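The Witcombe robotics club has voted, again, on whether to enter the Vurkberg regional. I was against it last February and I am against it now.

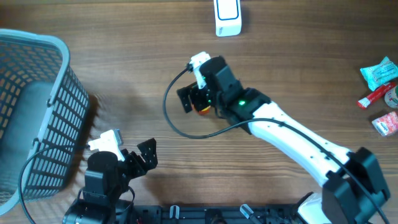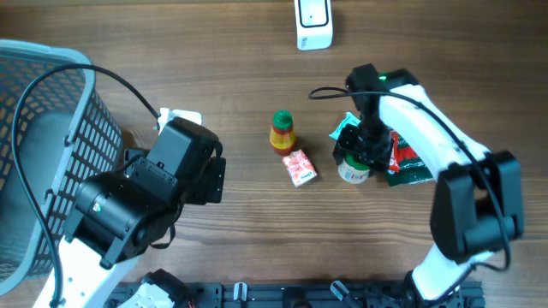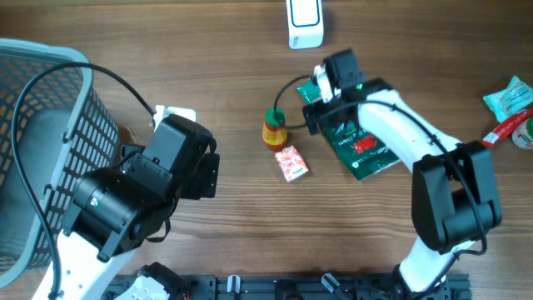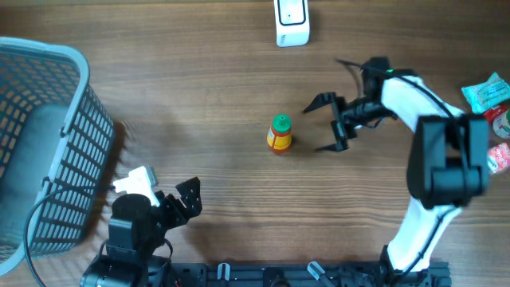 Competitions teach students to fear the clock. Our coach, Hüsnü Dağdelen, would sooner they learned to fear the bottle with the green cap – a small thing, and quite capable of filling an afternoon. I am with him. A trophy takes three minutes to win.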